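The Folding Robot That Learned in Other People's Bedrooms

A robotics lab in Warnberg says it has taught a machine to fold clothes in homes it has never been inside. I have read this sentence, or one very like it, every year for a long time, so I asked to see the numbers before I saw the robot.

The numbers are better than I expected and less impressive than the press release. The system is called Plurneo. Its trick, if you want to call it that, is in how it was taught. Most robots learn by being steered through a job over and over in the same room, usually a lab with white tables and good lights. Plurneo's builders left the robot at home. They sent people out with hand-held grippers, the same pincers the robot wears on its wrist, each with a camera attached. People folded shirts and towels on their own beds and sofas, and the recordings went back to Warnberg to train the software.

The team collected 488 recordings this way across 50 homes, most of them in Astimham. For comparison, they trained a second version on the same number of recordings made in the lab. Then both were put to work on a robot arm in an apartment neither had any data from, with 200 tries each.

The home-trained version won easily. It got a usable fold more than half the time, while the lab-trained one mostly pushed cloth around. I believe that result. What I don't believe is the word "any" in the lab's claim that this will work in "any home."
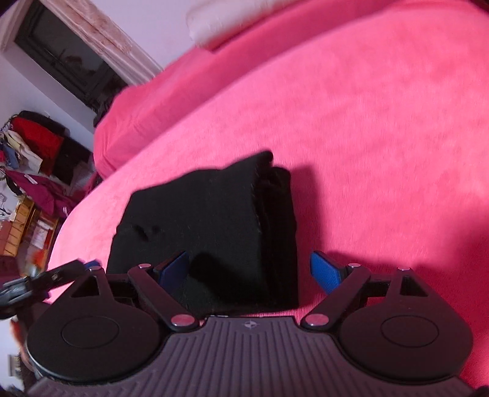 A hand-held gripper over a folded black bundle on a pink bedspread, with a clothes rack behind.

Think about what a bedroom asks of a camera. Plush covers soak up light and throw odd shadows. Dark cloth hides its own creases. The lab argues that this mess is what makes the recordings worth having, and it may be right, but 50 homes is a small slice of how people live. I asked how many of them had pets, or small children, or one bare bulb in the ceiling. That had not been written down.

There is also the matter of who decides what counts as folded. The scoring was done by the same group that built the system, working from video. A "usable fold" had to have its edges roughly lined up and stay put when lifted. My grandmother would have failed the lot.

A bigger gap is the hand itself. A person holding a gripper still has a person's arm behind it, and can lean, twist, or step around the bed without thinking. The robot's arm is bolted to a cart. Widmer, the company that makes the cart, supplied it with a longer reach after early trials, and the paper gives this one line. I would have liked a page. How much of the gain came from the bedrooms and how much from the longer reach?

The lab says both versions used the same cart in the final test, and that's fair. It still means the published score belongs to that cart, in that apartment – with cloth the team picked out and laid down.

A second round is planned for September, with outside scorers and laundry taken straight from the dryer. I've asked to bring a fitted sheet.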